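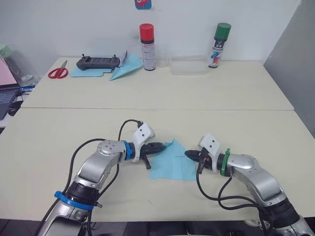

Iqra Bangash wrote to us that she had stopped walking to the Stullon shops altogether, as there was nowhere to sit between the library and the pharmacy, and asked whether anyone planning the centre had tried the trip with a sore hip. Her letter was one of many received after our article on footpath widths, and it was put to Dr Bo-ram Kwak at the start of our conversation on street seating.

"She is describing a distance problem," Dr Kwak said. "Councils tend to know how many benches they own. Very few can tell you how far apart they are, and for a person who needs to rest, the gap is the whole question."

Dr Kwak has spent the past three years studying how older residents move through suburban town centres. The Stullon survey, which closed in January, drew 2,000 responses. Participants were asked to mark the places where they usually paused, whether or not a seat was provided.

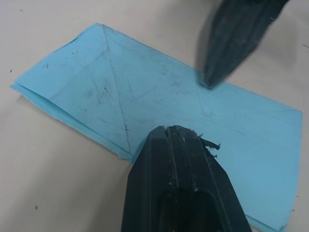 Department of Urban Planning and Public Space
Research Conversations

Many of the marks fell on low walls, planter edges and the steps of the former post office. Dr Kwak regards these informal seats as valuable, but notes that most have no backrest and few are at a height that allows a person to stand up without help.

"The steps are very popular with teenagers and hardly used by anyone over seventy," she said. "Both facts are useful to a designer."

Her team recommends that no stretch of a main pedestrian route should exceed 200 metres without a proper seat, with shorter intervals on slopes. Asked whether this was affordable for a smaller council, she replied that the seat itself was often the lesser expense. Footings, drainage and the relocation of underground services could cost a good deal more, and were best dealt with when a footpath was already being rebuilt.

Ghazala Ansari, who coordinated the fieldwork, joined the interview to discuss the Palo precinct, where 19 benches were taken out during a streetscape upgrade and replaced by a single long platform in the plaza.

"It won favour on the drawings," Ms Ansari said. "It is a handsome piece of work. People who used the old benches outside the butcher and the clinic did not move to the plaza, though. They went home sooner — or they drove."

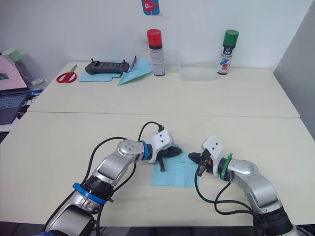 She added that traders had been among the first to notice the change, and that several had since placed chairs outside their doors under the council's footpath trading permit. The permit restricts such chairs to customers, a condition that the department's submission asks the council to reconsider.

Dr Kwak was more cautious. Private chairs come in at closing time, she said, and a route that offers rest only until five o'clock is of little use to a shift worker waiting for a late bus. She also raised the matter of armrests. Placed in the middle of a bench, they are frequently installed to prevent lying down; placed at the ends, they help people rise. "I would ask every council to be frank about which of those it is buying," she said.

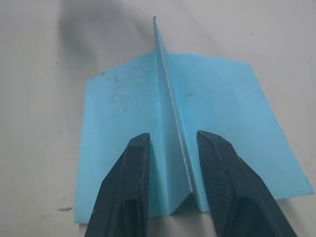

Shade, lighting and the evening bus

The second part of the discussion concerned comfort after dark and in summer. Bernadette Le Goff, whose shade study covers Rizvi Street, has found that seats on the western side receive full sun for most of the afternoon. Trees have been planted there, but will need years to develop a useful canopy.

"In the meantime you can put the seat under the awning," Ms Le Goff said. "We were told it would obstruct the footpath. We measured the footpath, and it does not."

Lighting drew less agreement. Ms Le Goff favours lamps close to each seat, while Dr Kwak prefers even light along the whole route, so that a person seated can see who is approaching. Both positions are set out in the submission.

The department's findings will be presented at a public session in the Stullon library on November 3, 2018. Printed copies of the seating map will be available at the desk, and written comments may be addressed to Ms Ansari.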